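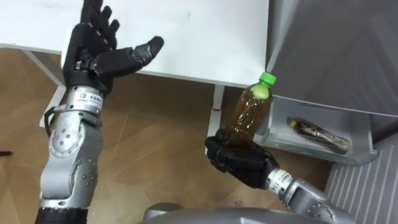
Grovmont will open bookings this spring for its furnished short-stay flats at Plirkell, 406 of them, after a year spent settling the question of what a guest should find in the kitchen on arrival. The answer, following lengthy consultation, is a drink. A bottle of something brown that looks like tea, with a bright green cap, is the item around which the new Arrival Shelf program has been organised, together with a white table to put it on and a gray drawer unit to lose the opener in. The wood floor was already there and has been allowed to stay.

The program replaces the company's former welcome basket, which was introduced with some fanfare and retired with none. Guests told Grovmont that they liked the basket itself very much. Their enthusiasm did not extend to the contents, which in a typical week included a jar of relish, two kinds of cracker and a candle whose scent was listed on the label as Harbour. Most of the candles came back unlit. A few of the crackers are believed to be in circulation still.

Under the Arrival Shelf, each flat will be set up with cold drinks, milk, bread, dish soap, a tea towel and one working pen. The pen was requested more often than any other item in the company's guest survey, ahead of a second pillow and well ahead of the relish.

"We had been greeting people at the end of a long drive with condiments," a Grovmont spokesperson said. "They wanted something to drink and a flat surface. We can do both, and we are only sorry it took a survey of 200 guests to get us there."

Furniture for the kitchens is supplied by Šťastný, whose tables were chosen after a trial in 11 flats. The trial compared white tops with a darker finish that showed every crumb and, in one memorable unit, the outline of a complete breakfast. White won comfortably. The tables will be paired with low storage units, and drawers will be left empty for guests to use as they see fit. Grovmont's previous practice of filling the top drawer with laminated instructions has been discontinued. The instructions now run to a single page and live on the fridge.

Stocking and turnover will be handled by Caltard, which already looks after linen at the Plirkell site. Its crews will follow a revised checklist, shortened from four pages to one, covering the fridge, the shelf, the table and the drawers. Bottles are to go out with caps sealed and labels, where there are labels, facing the same way. The last point was the subject of a longer meeting than anyone had planned for.

Guests who would prefer no drinks can say so when booking. Those who would prefer coffee will find a kettle, a filter cone and a modest supply of grounds in the cupboard over the sink, at no charge. Special requests will be considered on their merits, although the relish has been discontinued by the supplier and cannot be brought back, even for the one guest who wrote in to defend it.

The first 5 flats will be available from March, with the remainder to follow as furniture is delivered and the elevator is returned to a state in which it can carry a table. Rates include utilities, Wi-Fi and the pen. Flats may be booked by the week or month through the Plirkell leasing office on the ground floor, beside the bicycle room.

About Grovmont
Grovmont operates furnished rental flats for people between homes, between jobs or waiting on a contractor. Its properties are pet-friendly within reason.

Media inquiries: Grovmont Communications, care of the Plirkell leasing office. Floor plans and a full list of shelf items are available on request.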